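How to Bleed Your Brakes at Home, One Wheel at a Time

By the Filville Garage Notes editor
Last updated: May

38 shares | 9 comments

If your brake pedal has started to feel soft under your foot, like stepping on a sponge at the bottom of the sink, there is a good chance you have some air in the lines or some very tired fluid in there. The good news is that bleeding brakes is one of those jobs an ordinary person can do in the driveway on a Saturday, with a few cheap tools and a bit of patience (and an obliging family member to work the pedal).

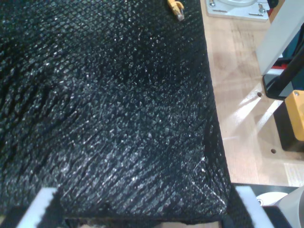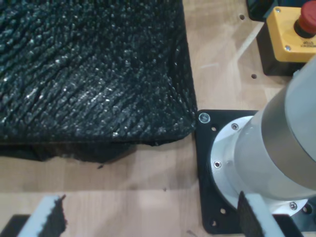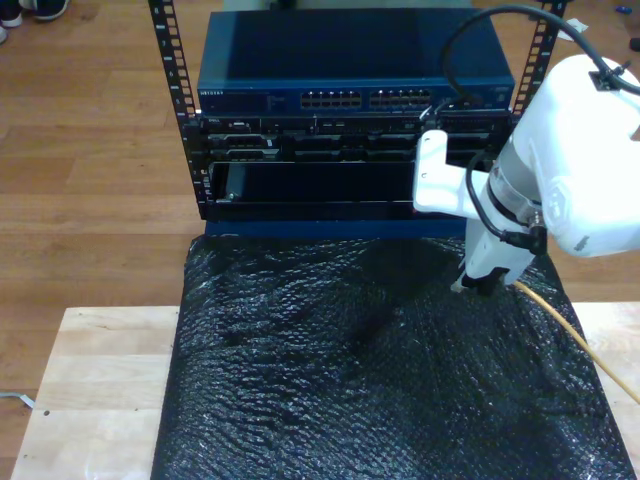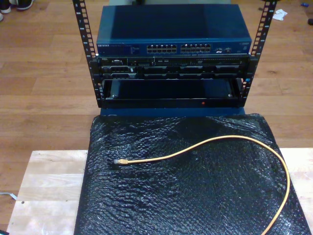 I put this off for years on my old Huet wagon. I had it in my head that brakes were strictly for professionals, and then the shop over in Vondness handed me a quote for 2699 that covered fluid, pads, rotors, two calipers and a few other things I'm still not sure I needed. I drove home, made a pot of coffee and started reading. If you have a leak, a pedal that sinks all the way to the floor, or a brake warning light that stays on, please do let a mechanic look at it first. What follows is for a car that is basically healthy and due for fresh fluid.

What you'll need

- Fresh brake fluid in a sealed bottle, of the type printed on your reservoir cap
- A box-end wrench that fits your bleeder screws
- A length of clear tubing that fits snugly over the screw
- A clear jar or bottle for the old fluid
- A floor jack, jack stands and wheel chocks
- Plenty of rags, a spray bottle of water, gloves and safety glasses
- A helper

A word about the fluid. Buy a new bottle, even if there is a half-full one on the shelf in the garage. Brake fluid pulls moisture out of the air once it has been opened, and that old bottle could leave you worse off than when you started. It will also eat the paint right off a fender, so wipe up any drips and rinse the spot with water straight away. I have a lovely little bare patch near my hood hinge from the first time I tried this!

Getting set up

Park on level ground, let the brakes cool down completely and chock the wheels. Loosen the lug nuts a touch before you lift the car. Raise it at the jacking points shown in your owner's manual, set it on stands, and give it a good firm push before you go anywhere near it. Never work on a car that is held up by the jack alone.

Now take off the wheels and look for the bleeder screw on the back of each caliper. It usually wears a little rubber cap. If the screws are rusty, spray them with penetrating oil and wait 15 minutes. Go inside, have a sandwich, come back. A snapped bleeder screw will eat your whole weekend, and I speak from sad experience.

Open the hood, clean around the reservoir cap so no grit falls in, and top it up to the full line.

Bleeding the lines

On many cars you start at the wheel farthest from the master cylinder, which usually means the passenger rear, then the driver rear, the passenger front and finally the driver front. Some cars want a different order, and some with antilock brakes need a scan tool for part of the job, so check your service manual.

1. Put the wrench on the screw, push the tubing over the end, and set the other end in the jar with an inch of fresh fluid covering it.
2. Ask your helper to press the pedal slowly and hold it down.
3. Open the screw a quarter turn. Old fluid will run down the tube, maybe with some bubbles, and the pedal will drop.
4. Close the screw, and only then tell your helper to let the pedal come up.
5. Repeat until the fluid runs clear with no bubbles. My rear wheels took 9 rounds each, and the fronts were a good deal quicker.

Check the reservoir every few strokes and keep it topped up. If it runs dry you'll pull air into the system and have to start all over again, which does nothing for anybody's mood.

Finishing up

Once all four wheels are done, tighten the screws to the torque in your manual and put the rubber caps back on. Fill the reservoir to the line and close it. With the engine off, the pedal should feel firm and high. Start the engine and press again while you look for drips at each caliper. Then refit the wheels, lower the car and tighten the lug nuts to spec.

Take your first drive slowly, on a quiet street, and try the brakes several times before you head out into traffic. If the pedal still feels soft, park it and bleed the lines again or call your mechanic. Pour the old fluid into a sealed container and drop it off wherever your town takes used automotive fluids. Ours goes to the Nonura recycling yard, where they close at 4, so don't leave it too late in the day.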